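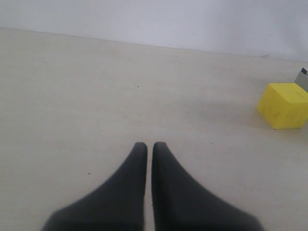

Two dark grey fingers with a narrow gap between them.

The Ultora left Prandomcombe with 400 litres of fuel and a liferaft 500 days out of service. Glenys Trevaskis entered both figures in column four.

"You knew the raft was overdue?" she asked.

Hamish Paewai said the office knew. The office was Rawiri Whitelaw, and he had signed the sheet.

She turned it over. The hull survey had been carried forward from April, same wording, same misspelling of "bulkhead".

"Who typed this?"

"It came like that."

She wrote the answer down, gave the time as 14.10 and asked for the keel bolt records. Paewai looked at the door. Whitelaw had the only key to that cabinet.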